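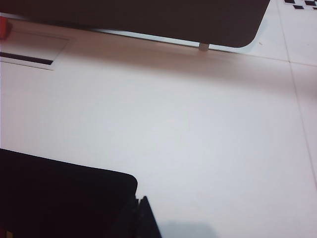
*Figure 3.1 The view from a wrist camera, with the black gripper at lower left and part of a checkerboard at upper right.*

# 3 Comparing Grippers Fairly

Most published comparisons of grippers are worth less than the paper they take up. A maker reports 502 clean picks, the buyer nods, and neither asks who chose the objects or how they were laid out.

Look at the white tabletop in Figure 3.1. A dark raised panel throws a broad, faint shadow over part of it, and fades gradually toward the open middle. Would a camera find a pale object equally well in both places? Perhaps. A trial that uses only the bright part can't tell you.

Beathag Rennie and Hòa Chu ran into this when they set the Sornach gripper against the Rankin. The Sornach won easily. They then swapped the two controllers and the lead shrank to almost nothing, which suggests that much of the praise belonged to the Prestent software – and none of the sales sheets had mentioned it.

In this chapter we treat every score as doubtful until we know:

- which parts were changed between runs
- where the objects were placed, and by whom
- what was counted as a failure

Section 3.2 starts with the last of these, where the worst habits are found.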